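Pevness, second pass

Sunday, September 18, 2022

I have now played Birutė Bite's Pevness on two systems, once on headphones and once on the speakers in the back room. The two passes gave me different records, so I held the review over a week.

The tape runs 297 seconds on its longest track, Paju, and most of that is one bowed note with the level creeping up. On headphones the low end is thin. On speakers there is a hum near the bottom that I took for a ground fault until I found it in the file too.

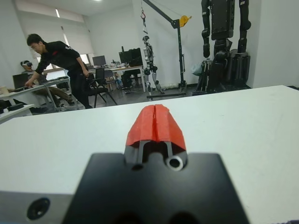 Timer is the second track and the better one. It starts with a dry click, left channel only, and the click drifts against a slower pulse on the right. They line up every so often, and at each meeting she drops in a short vocal, cut hard at both ends. No reverb that I can hear. The voice is mixed low - lower than I would have put it.

Side two has more air in it. Narkville was cut live with two microphones and the room noise was left in, including a door. The last 5 minutes are organ and tape hiss, and the hiss wins.

The cassette is an edition of 200. Mine is number 782, so somebody's stamp needs checking. The download is 24-bit and has a cleaner fade on Paju.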